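An afternoon at the Reltwood open house

Cindville has been hearing about the Reltwood for as long as I've lived here, mostly from people who want to sell a piece of it. The corner building on Javier Street went up as rental apartments, spent decades going downhill, and is now a co-op in the making, with a new lobby and a sales office where the mail room was. In April the developer, Undik, opened the doors to anyone who cared to walk in. I went at one o'clock and stayed until they started stacking the chairs.

I should say that I wasn't shopping. I own a small place four blocks away and I sit through a lot of co-op meetings, so I read these brochures the way other people read crime novels.

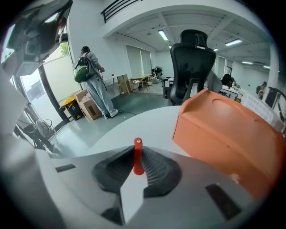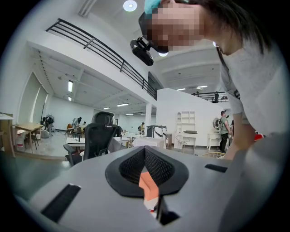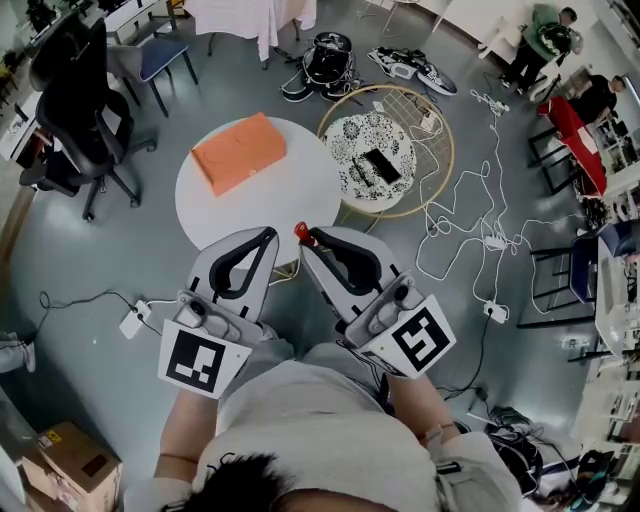 Is the Reltwood really a restored building, as the brochure says?

The front, the lobby and the main stairs have been restored, and the apartments behind them have been gutted and rebuilt with new walls, new floors and new kitchens.

I got that answer from Remo Guerra, who led the two o'clock tour for Undik, and I had to ask twice. The first time he told me that the building had been "brought back to its original spirit." The second time I asked which doors were old. He thought about it and said the one we had come in through.

To be fair, it's a beautiful door. It has its brass kick plate, worn in the middle, and the oak has been cleaned without being sanded down to nothing. The lobby floor is good too. It's small hexagonal tile with a dark border, and where tiles were missing somebody took the trouble to match the color instead of laying a mat over the hole. The plaster ceiling was coming down in pieces the last time I was inside, and it has been recast from what was left. If they'd stopped talking at that point I would have gone home happy.

The stairs are marble as far as the second landing and then something else. Guerra called it "a sympathetic material." I called it concrete and he didn't argue.

The model apartment

There are 62 apartments in the Reltwood and we saw one and a half. The model is on the third floor at the front, facing Javier Street, and it gets the best light in the building. The half was a unit on the same floor with the kitchen cabinets in and no counters on them, which we were allowed to look into from the hall.

I would have liked to see something at the back. The back line looks out on the rear of the supermarket, and the supermarket takes deliveries very early. I know this because my sister-in-law rented back there before the buyout and used to call me about it. When I asked whether we could see a rear unit, Guerra said they were "not staged yet." I said I didn't need a couch to look out a window. He wrote down my email address. That was in April, and I am still waiting.

The model has a living room of a decent size, a galley kitchen, and a bedroom that takes a queen bed if you don't plan on walking around both sides of it. The furniture was small. This is an old trick and it still works on people, judging by the couple ahead of me who kept saying how roomy it felt. I lay my arm along any bed I see in a model unit and compare it to my bed at home. This one came up short.

The windows are new, double-paned, and I couldn't fault them. They tilt in for washing. The radiators have gone and there are heat pumps in a soffit over the bedroom door, which brings the ceiling down right where you would notice it. I asked for the noise rating. It is in the offering plan, I was told, and the offering plan is available to serious buyers.

What the people on the tour wanted to know

Hae-won So, who was there with her mother, had the best question of the day. She asked who owns the roof. It sounds like a strange thing to ask, but the brochure shows a roof deck with planters and string lights, and the floor plans show mechanical equipment taking up most of the same space. Guerra said the deck was a "future amenity." She asked who would pay for it. He said that would be a matter for the shareholders once the building was turned over. Her mother laughed out loud.

Valbona Kovačević lived in the Reltwood as a renter for many years and has stayed on under the terms of the conversion. She came down to have a look at what the visitors were being told. She stood at the back with her coat on and corrected things. The laundry room wasn't "relocated for convenience," it was moved because the old one flooded. The elevator wasn't replaced, the cab was replaced, and the machine that pulls it is the same one that left her between floors with a bag of frozen shrimp. She wasn't bitter about any of it. She likes her new windows. She just didn't see why it couldn't be said straight.

I followed up on the elevator in the sales office and got a better answer there than I expected. Eleni Obradović handles the paperwork side for Undik and she told me plainly that the motor and the hoist are old, that they passed their last inspection, and that the cost of replacing them is listed in the reserve study as a future expense. I asked whether I could see the reserve study. She turned her monitor around and showed me the page. That is the only time all day I was shown a document without having to beg for it, and I want to give her credit.

The reserve fund is thin. I won't pretend that I could do a full analysis standing at somebody's desk, but a building that age with an old hoist, an old sewer line and a promised roof deck needs more put by than this one has. The monthly charges look low on the price sheet. I would expect them to go up soon after the developer hands over the keys, as they did in my building, and in the building next to mine.

The history wall

Along the ground floor hallway there's a display on the building's past, and I spent longer on it than anyone else did. It has copies of old floor plans, a rent card, a menu from a tea room that used to be on the corner, and a panel about the architect. The floor plans are the best thing on the wall. They show maids' rooms the size of closets, which are now in fact closets, and a dumbwaiter shaft that I suspect is where they've run the new pipes.

The panel text has problems. It says the Reltwood was the first elevator building in Cindville. I have heard the same claim made for at least two others, and the panel gives no source. It says musicians "loved" the building for its thick walls and then doesn't name a single musician. It skips the bad years completely — no fire on the top floor, no winter without a boiler, no rent strike. Kovačević was in that rent strike. She said she had offered them her photographs and the leaflets, and was told that the wall was full.

Jennylyn Abella from the neighborhood history group was reading the panels too, with a pencil out. Her group has over 1,000 items on buildings in this part of town, most of it in boxes, and Undik never asked to look at any of it. She thinks the tea room menu may be from a different tea room altogether. She's going to check the address against the old directories and I've asked her to let me know.

You can also buy a tote bag with the building on it. The drawing on the bag has the roof deck.

How sales are going

Guerra told the group that the building was "nearly spoken for." Obradović's figure was 37 apartments under contract. I leave it to the reader whether that is nearly. It's a respectable number for a conversion at this stage, so I don't understand the need to puff it up.

If you are thinking of going

The open house runs again in June and the tours start at two. Ask for a rear unit before you go, in writing, and ask for the offering plan at the same time. Take a tape measure. Ride the elevator up and walk down, so that you see the landings past the marble. If you get the chance, talk to whoever's in the hallway in a coat.

I'd buy on the third floor front at a lower price with the reserve fund sorted out. At the price on the sheet I'd wait. The parking, by the way, is not included, and the sign for the visitor spaces on Javier Street points the wrong way. Go around by the supermarket.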